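We use cookies to remember your settings and to count visits. By staying on this site you accept them. Accept / Read more

Hodetari microfiber towel, small size, lime green: my review after one winter

I bought the Hodetari towels in December, in the pack of 4. Before that I used the Kollis ones for two years, the gray kind, and I was satisfied with them until they began to leave small hairs on everything. So my comparison is mostly with Kollis, and you should know that I am a little strict about lint.

The first thing is the color. On the shop page it looked like a soft green, and in real life it is very lime. My wife does not like it. I like it, because I can find the towel when I forget it somewhere, and I forget it often. If you want something quiet that matches the kitchen, this is the wrong towel for you.

The surface has a texture which you feel with the fingers. It takes the dust well when it is dry. For wet work I fold it two times and then it becomes a small thick bundle, good for the hand. The old Kollis was thinner and when I folded it, it opened again by itself. The Hodetari keeps its fold better, although it is never perfectly flat. 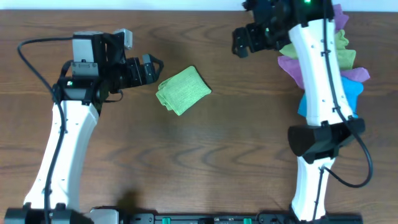 The lime-green towel, folded, on the wooden tabletop.

Most of my use is on wood with a medium-brown finish, where the dark grain shows every streak if the cloth is too wet. My method is this: I wet one corner only, I wipe along the grain, and then I turn the bundle and go over it again with the dry side. With the Hodetari I need one dry pass. With the Kollis I needed two, sometimes three.

About glass I am less happy. It leaves a thin fog on my bathroom mirror, and I had to finish with a cotton cloth. I tried it with spray and also with plain water, and the result was the same. The leaflet says it is for "all surfaces," so I take away something for this.

Washing: I wash them at low temperature, without softener, and I dry them on the line. The first wash gave a little green color in the water, so please wash them alone the first time. I did not, and one white sock is now a different sock. After the second wash there was no more color. The edges are still good on three of them. On the fourth one the seam opened at a corner, for the length of a fingernail, and I cut the thread and continue to use it.

The pack cost me 171 in our local money at the Clodum store, and the Farooqui shop near the station had the same pack for less, but I saw it too late. The delivery was quick and the package was only paper, which I appreciate.

I give four stars from five. I will buy again for the tables and shelves. For the mirror I will look for another thing.

Contact | Copyright Farooqui Home Reviews | Back to top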